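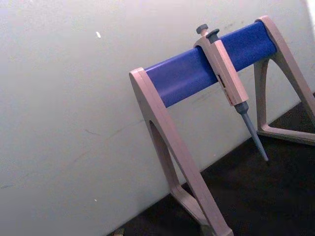

Wrist view: one pipette on the blue bar, no tip fitted.

Collecting pipette pickups without fooling yourself

The Urnau guide says 400 demos will teach a pickup. I doubt it. We recorded 628 at Carklow and threw out 176, mostly near-copies of each other.

1. Before recording, check the wrist view. You want the bar and the whole pipette in it, down to the point of the shaft.

2. Move the stand after every 2 demos. Turn it, too. A policy that has only seen one pose learns the pose.

3. Keep your fumbles if you recovered from them — label them as recoveries.

4. Don't trust the loss curve. Hold back a few stand positions and test on those.

Bumance's auto-filter may save some sorting. I still watch every clip.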